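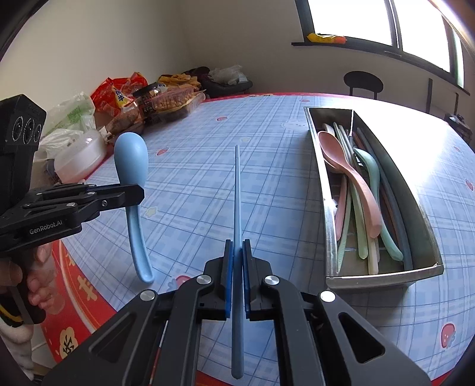

Meinir Ellis wrote to us, after reading an early draft, that in her mother's kitchen a spoonful was whatever the spoon in your hand happened to carry, and that we had gone wrong on our very first page by treating the word as a poor sort of measurement. She would not have it called vague. Her mother knew precisely how much she meant, and so did everyone who cooked beside her, and the only person in any doubt was the one who had got hold of the recipe without the kitchen.

Figure 2. Two light blue plastic spoons, one with the bowl upwards and one with the bowl pointing down.

4.2 The spoonful in handwritten recipes

We have kept her objection in mind throughout this section, and a good deal of what follows is an attempt to do it justice. The Plerkstead collection, as described in Section 3, holds 312 handwritten recipes lent to us by families in and near the town, and the word "spoonful", or one of its many cousins, turns up in most of them. Only 125 say which spoon is meant. The others leave it to the reader, and it was this leaving out that first interested us, well before we had thought of writing a paper.

It would be easy to put the gap down to haste. Many of these recipes were copied out on the backs of envelopes or squeezed into the margins of a printed cookery book, and a tired person with a pencil will save a word where she can. But the same writers are often very careful elsewhere. One card for a seed cake gives the oven shelf, the kind of paper for the tin and a stern warning about opening the door, and then asks for "a spoon of treacle, you know the one". We read that last phrase aloud to each other many times over the winter. It is plainly written for somebody in particular.

When we went back to the lenders and asked them about it, we found that the missing spoon was usually a real one, still in the drawer or fondly remembered. Some were old serving spoons with one side worn down by years of scraping. Some had come free with a tin of something. Several people talked about plastic spoons of the general sort shown in Figure 2, which had been bought for a picnic or a small child and had somehow stayed on to become the household measure for cocoa or custard powder. The lenders' ideas of how much such a spoon held differed a great deal, and we did not try to settle the matter for them.

Here our findings sit a little awkwardly beside those of Jarmo Kokkonen, whose study of the Modosberg letters treats the spoonful as a halfway stage on the road to the standard measure. In his account, families begin with the hand, pass on to the spoon and the cup, and arrive in the end at scales. We can well believe that this was so in Modosberg, where recipes were posted between relatives who seldom met and had every reason to be exact. In Plerkstead the movement sometimes runs the other way. There are 13 recipes for which we have both an earlier and a later copy in the same family, and in four of these the earlier one gives ounces where the later one gives spoons. The daughters and nephews who made the later copies had learned the dish by standing at the table, and they wrote down what they had seen done.

A word should be said about heaping. "Level", "rounded" and "heaped" are familiar from printed books, but our writers have a much larger stock, and we have grown very attached to it. We met "a proud spoon", "a shy spoon", "a Sunday spoon" (more sugar, for visitors) and, in a recipe for gingerbread, "a spoon as if you were not paying for it". Such phrases are hard to turn into grams, and we would ask future editors of household papers to resist the wish to do so in the body of the text. A note at the foot of the page will serve those who want to bake from it, and the wording can then be left as the family had it.

We return to cups, and to the troublesome matter of the missing teacup, in Section 4.3.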